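Checking reach in simulation before you drill the bench

Most guides tell you to simulate the whole job first. I don't trust a simulator with grip, friction or anything that wobbles, and you shouldn't either. What it can do fairly well is tell you whether the arm gets to the places you need, and that saves you a bench full of holes.

You need the arm's model file, a tape measure and an evening. I use Emia, which is free and crashes if you rename a part while it's running. Save first.

1. Measure the real bench. Colm Hayes gave me the Plancombe workshop's drawing of ours and it was 37 mm out along one side. Use the tape.

2. Put in a flat mat the size of your work area, then the arm. Check the units on import. Mine came in at metres when the file said millimetres, and the arm was the size of a block of flats.

3. Add stand-ins for your parts. Plain shapes will do. Don't waste Saturday modelling screw heads.

4. Set the joint limits by hand. The ones in the download are optimistic. I take 8 degrees off each end to leave room for the cables, which the model hasn't got.

5. Move the gripper to each pick and drop point and look at the elbow as well as the tip. Try the far side and the near side of every container. Near is often worse, as the arm has to fold up on itself. 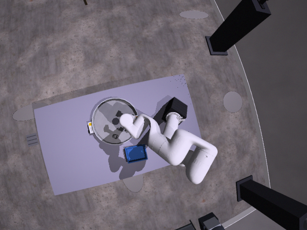

Gripper over the right half of the round pan, arm folded, blue tray down by the lower bend.

6. Run the path at slow speed and watch for the forearm clipping a rim. Emia's collision check missed up to 7 mm of overlap on my curved parts, so pad everything.

7. Write down the base position and mark it on the bench in pencil. Clamp the arm there and repeat the moves by hand before you drill.

Raquel Cunha swears by running 2,000 random poses overnight. I tried it and got a long list of poses I'd never use.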